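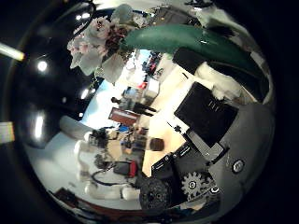

I finally replaced the link between the house and the workshop, and since a couple of people asked what I ended up using, I'm writing it down. It also means I'll be able to find the details again when something stops working.

The old link was a copper run I buried when we moved in. It was outdoor-rated cable, in conduit, and it was fine for years. Then we had a lightning strike a few properties over last November and I lost a switch at each end on the same night. The cable tested fine afterwards. The switches were dead, along with the port on the router that the house switch was plugged into.

I put in two spare switches to get going again and started reading about fibre. I had always assumed it was more than I needed. The run is under 100 metres, so distance was never the problem. What I wanted was something between the two buildings that doesn't conduct electricity, and glass does that job well.

Single-mode or multimode

I went back and forth on this longer than I should have. Multimode would have worked at that length. I bought single-mode anyway, because the price of the cable was nearly the same and the modules I was looking at came in both types for a few dollars' difference. If I ever want to run it faster I won't have to dig. 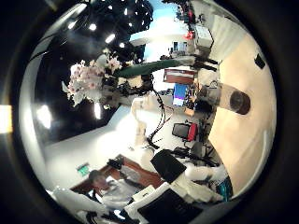 The cable is a pre-terminated armoured one with LC connectors on both ends and a pulling sleeve over one of them. I ordered it longer than the run by a fair bit and coiled the extra on the workshop wall. I have no interest in learning to splice. The supplier was Rakis, and it came on a wooden reel that I've kept because it will make a decent stool.

Check the inside diameter of your conduit before you order. The sleeve over the connectors is much fatter than the cable. Mine went around the two bends with a bit of swearing and a lot of lubricant. I used the old copper to pull through a rope first, then used the rope for the fibre, and left a second rope in there for next time.

The modules

I bought four modules, two to use and two for the drawer. They're plain gigabit ones from Flovum, 1310 nm, rated for much further than I'll ever need. One thing I did check was the receive level. With long-range optics on a short cable you can get too much light at the far end, and some types need an attenuator. These are the ordinary 10 km kind and the reading was well inside the range on the data sheet at both ends.

The switch in the house took its module without any complaint. The workshop switch is a secondhand Kauppinen and it did not. The port light stayed off and the log said unsupported transceiver. I spent an evening on that. The fix was a setting buried in the command line that allows third-party modules, and it has to be saved separately or it's gone after a reboot. I found that out after a reboot.

If your switch has no such setting, most sellers will code the modules to match the brand if you ask at the time of ordering. I'd ask.

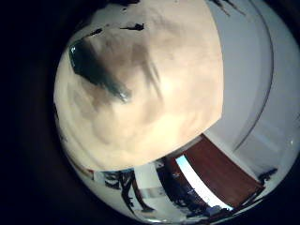 What it cost

All up I spent $1,395. That sounds like a lot for one link, and it is. The biggest piece was the Kauppinen switch, which I wanted anyway for the extra ports. The cable was next, then the modules, then two small wall boxes, patch leads and a cleaning pen. The cleaning pen was $25 and I'd buy it again. One end of the new cable was dirty straight out of the bag and the link dropped packets until I cleaned it.

A local installer had quoted me a bit over $2,000 for the same thing using their own gear from Stalgate. I don't think that was unreasonable. They would have done it in a morning and I took most of two weekends.
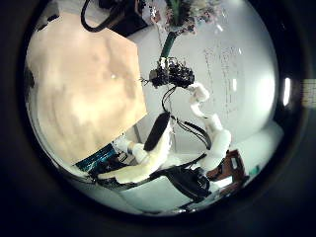 The power side is still on my list. Fibre between the buildings doesn't help if a surge comes in through the mains, and the workshop is fed from the house board. I've had a surge protector fitted at the main board and there's a small UPS at each end, but the workshop sub-board hasn't been done yet.

I've left the old copper out of the conduit altogether. The good lengths went into a box for short indoor runs. The link has been up since the start of February 2024 with no errors on either port, and the only thing I still have to do is label the wall boxes and write the port numbers inside the cupboard door.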